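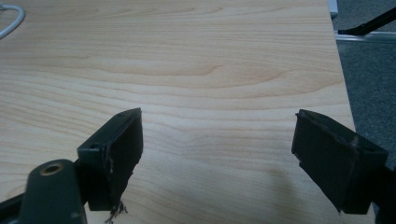

The loading bay that cured me of my big coat

I've spent a fair bit of my working life standing in loading bays, and I can tell you there are two kinds: the ones where you keep your coat on and the ones where you don't. Until last February I'd have said the second kind was a myth. Then I went to Sarkcombe.

Lilar has its main depot there, out past the ring road. They move bottled sauces, pickles, tinned things and a surprising amount of honey, and they do it through eight dock doors along the north wall. North wall! Whoever chose that side had clearly never stood on it in winter. For years the doors were opened first thing and more or less left up all day, lorry or no lorry, and the lads on the bay wore hats indoors from October to Easter.

I'd gone to look at the dock levellers, the hinged plates that bridge the gap between the building and the back of the trailer. The old ones were worked by a chain you hauled on and then walked down with your own body weight (I had a go, and I don't recommend it in smooth shoes). The new ones are hydraulic. You press a button, the plate comes up, a lip swings out and the whole thing settles onto the trailer bed. I could have played with it all afternoon, and I'm fairly sure the shift manager could tell.

What I ended up writing pages of notes on, though, was the order of things. On the old bay you opened the door, then the driver backed in, then you fiddled with the plate. Now the lorry reverses up to a closed door, presses into the foam pads of the shelter, and the door won't lift until the sensor is happy there's something parked behind it. When the plate is stowed again the door drops. It's such a small change and it makes such a huge difference to how the place feels. My coat came off before the tea arrived. 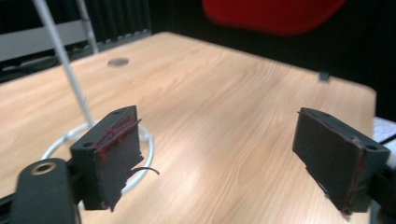
The bit where it went wrong

I don't want to make it sound like a fairy tale, so let me tell you about door 4. The leveller went in first, as a trial, and the pit it sits in turned out to be slightly out of square. You wouldn't spot it by eye. The plate did, and it caught on one corner with a noise like somebody dropping a filing cabinet down a stairwell. The fitters, a firm called Flismont, had to take it back out, grind the frame and grout the whole thing again, and meanwhile that door was shut in the busiest month of the year.

If you're thinking of doing this yourself, please measure your pits. All of them, corner to corner both ways, and then get somebody else to measure them too. Old concrete moves about more than you'd think, especially where forklifts have been thumping over the same edge for decades.

The shelters had their own troubles. Foam pads are lovely when every trailer is the same height, but Lilar gets everything from full-size artics to little rigid lorries with tail lifts, and a tail lift and a foam pad do not get along. Two of the doors now have inflatable shelters instead, which puff up round the vehicle once it's in place. They look faintly ridiculous and they work a treat. They cost more, of course, and they don't like being stabbed by a loose strap.

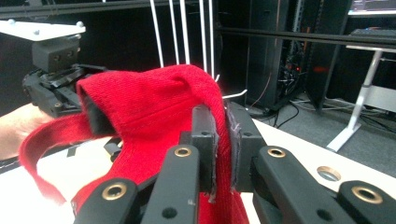

The other thing people always ask me is whether drivers mind the waiting. A few grumbled to start with, mostly the regulars who'd been used to hopping down and strolling straight across the bay for a chat. There's a hut for them now with a heater and a kettle, and a traffic light by each door, and the grumbling has moved on to the biscuits.

I also called in at Rweyemamu, a much smaller outfit on the same estate that shifts garden furniture. They have one dock, no budget to speak of, and a lip extension that cost them £500 second-hand. They repainted the guide lines in the yard so trailers come in straight, swapped the perished bumpers, and got everybody into the habit of dropping the door between loads. It was chillier than next door, I'll admit. I kept my scarf on.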